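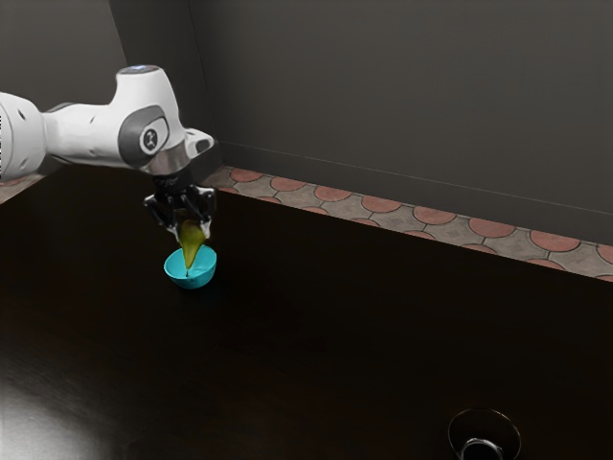

Section 4. Setting up the Pedlow water softener

Before you start

Read the whole section once before you touch a pipe. The Wivura quick-start card in the box says the job takes half an hour. Plan for an afternoon, more if your shutoff valve hasn't been turned in years.

Test your water first. The strips packed with the unit are fine for telling hard from soft, but we wouldn't set a softener by them. Get a number from your water supplier or a lab. If the two disagree, use the lab's.

4.1 Connecting the unit

1. Shut off the main and open the lowest faucet in the house until it stops running.
2. Set the tank on a level floor near a drain. A floor that looks level often isn't, so put a level on it.
3. Connect the inlet and outlet hoses. The arrows on the bypass valve show the direction of flow. Older Pedlow valves had the arrows on the back.
4. Hand-tighten each nut, then give it a quarter turn with a wrench.
5. Run the drain hose to the standpipe and leave an air gap.

CAUTION: Do not push the drain hose down into the standpipe. Dirty water can siphon back into the unit.

4.2 Programming the valve

1. Plug in the unit and hold SET until the clock flashes.
2. Enter the time of day.
3. Enter hardness in parts per million. A lab result of 164 goes in as 164. Do not add a "safety margin," whatever the forum posts say – you will only burn through salt.
4. Set regeneration for 2:00 a.m., or any hour when no water is used.

Note: The display shows an estimate of gallons left. After a power cut it may show 700 no matter what is in the tank. Run a manual regeneration and ignore the figure until then.

4.3 Salt and additives

Plain pellets work. Draneo resin cleaner is sold as a monthly must; we have seen no difference on city water. With iron in a well, it may be worth a try. Gudeta magnetic clips do not replace a softener and need not be fitted to the inlet.

4.4 If error 131 appears

The valve motor has lost its position. Unplug the unit, wait a minute, and plug it back in. If the code returns, set the bypass valve to BYPASS and see Section 7.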